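May 24, 2020

What a day! I finally get to write the rules. Inès Fleury told me over coffee that the house handling standard is mine now, the whole thing, all 11 pages of it, and I came home so wound up that I forgot to eat. The old version was written for hard parts at Lunditz and you can tell. It talks about "the workpiece" on every page and never once about something that sags.

So I started with shirts. A flat black tee on a white table, an arm at each top corner, and already half of page 2 looks silly.

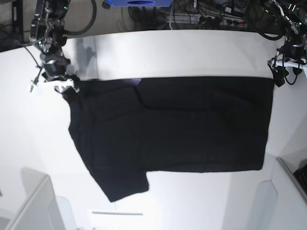
Who gets to call a stop when two arms are sharing one piece of cloth? Anyone in the room, at any time, with no reason given, and both arms stop together.

I wrote that down first and Killian Tanguy read it over my shoulder and said good, now make it the first line. So it is the first line! The old text had a stop for each arm on its own, which makes sense if they're doing separate jobs. With a shirt between them, one arm frozen and the other still pulling gets you a torn seam, or worse if somebody has reached in to fix a sleeve.

Then we got onto the pre-start check (my favorite part, I don't care who knows it). I want the person starting the shift to look at the finger joints up close, with a lamp, before power goes on.

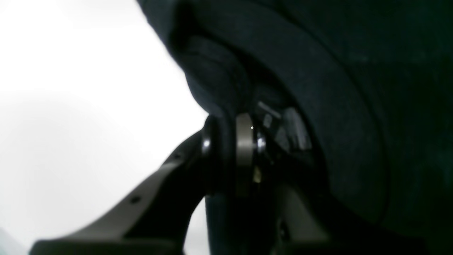

Killian wants a signature as well. I went back and forth on that. At Drutura we signed everything and after a month people were signing with their eyes shut, me included. We settled on initials plus one written word about what you saw, so "clean" or "lint" or "play". One word is enough to make you look. Lint is going to be the big one, I'm sure of it, and I'm adding a line that you pick it out with tweezers and never with compressed air.

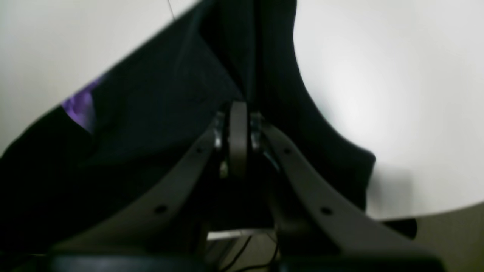
The pinch point section took up the rest of the afternoon. The Guillot guidance says to mark every place where two moving parts close on each other, and I had been thinking only of the fingertips. But look at how the two gray fingers come together at that rounded piece in the middle, with a metal joint on each side of it. That's where a thumb would go if you were tugging black cloth free in a hurry! So rule 4 now says hands stay off the gripper until the power is off, and cloth gets freed by opening the fingers from the panel.

Inès pushed back a little, since opening from the panel is slow. She's right, it is slow. I said slow is fine for now and we can look at it again in July once we have a real log to argue over. 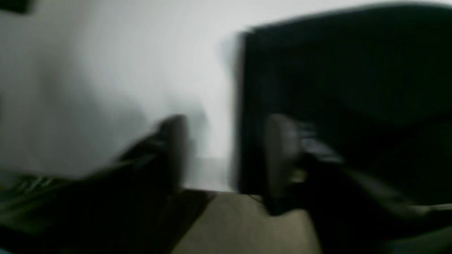 She came round to it, and then asked about speed, where I had nothing ready. The Bruline sheet gives one number for everything. I'd like two: a crawl for whenever a person is inside the tape, and the normal pace for when everyone is out. Killian thinks people will forget which one they're in, so we may need a light on the wall. I love this stuff, I could talk about lights on walls all night.

Six rules drafted so far, in pencil. Must type them up tomorrow and ask Inès where the old lockout tags went.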